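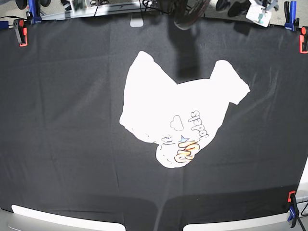
Siham Hijazi, Hendrik Jacobs and Tove Overgaard

3.2 Starting state of the garments

Figure 2. A white printed T-shirt in the crumpled state, lying on the black cloth.

People rarely fold laundry from a neat starting point. A shirt comes out of the basket twisted, with one sleeve out and the hem tucked under, and much of the work lies in finding the shoulders. We therefore began every trial from a crumpled state. The garment was held up by one point of the fabric, chosen without looking, and dropped onto the centre of the table.

The table was covered with black cloth, clamped along its sides so that it would not travel with the shirt. A dark ground makes the outline of a pale garment easy to trace. It does less for the inside of the shape, and on white fabric the small wrinkles are often lost (Figure 2). Printed graphics helped here. A line of lettering that disappears into a fold shows where the layers overlap, and its angle gives a fair idea of which way the front panel is turned.

We recorded 729 starting states in the Goltside set. Two of the authors sorted them separately by which parts could be identified: collar, sleeves, hem or none. Sleeves were marked as visible only if the cuff could be seen – a bulge at the shoulder was not enough. Where the labels differed, Overgaard made the final call.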